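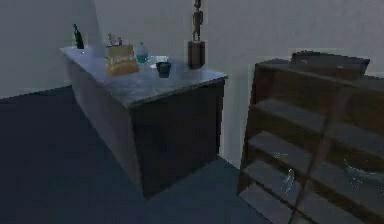 Zona Community College is opening its transfer advising office to high school seniors and their parents starting Jul 2, 2026, no application needed. Walk in, sit down, ask. The office has had a makeover over the break, new paint, new chairs, and there's now a coffee corner for families who end up waiting, though don't expect anything fancy, think a counter with a gray-blue top, a wooden shelf unit and a few small household things set out. Advisers will see people in the order they sign in.

The change came out of a survey the college ran in May. 222 families answered. Most said the same thing: they didn't know who to call once the high school counselor's office closed for summer. Deposits paid, housing forms half done, a placement test nobody had mentioned until the bill came.

"We were getting those calls anyway," said Yolanda Grajales, who runs advising. "They'd get bounced to the registrar, then to financial aid, then back to us. Might as well open the door."

Five advisers will be on duty through the summer. Two speak Spanish and one, Tiago Lobo, speaks Portuguese. Sessions run up to half an hour. Students who plan to start at Zona and move on to a four-year school can get a course map on the spot, showing which credits carry over and which ones dont. Students headed somewhere else are welcome too.

What to bring: a transcript (unofficial is fine), any award letters, and a list of schools still being considered. Parents can sit in if the student says OK. Once a student is enrolled the college needs a signed release before it talks grades or money with anybody else, so sign that early if you want mom or dad on the phone later.

Also new, an essay desk run by Marleny Bermúdez, for scholarship essays only. Limit of 6 pages. She wont write it for you. She will tell you where it drags.

Cost is the other big one. Full-time tuition for county residents is set at $1,779 for the fall term, books and fees not included. Payment plans are available but have to be set up before classes start, and late sign-ups pay a larger first installment.

Kacper Sobczak, whose daughter starts in the nursing program this fall, came by during the trial run. He had a folder of letters and no clue which one mattered. "Turned out it was the one I hadn't opened," he said.

Office is on the ground floor of the Quispe Building, use the side entrance, main doors are locked for the summer. Parking is free in the lot behind it.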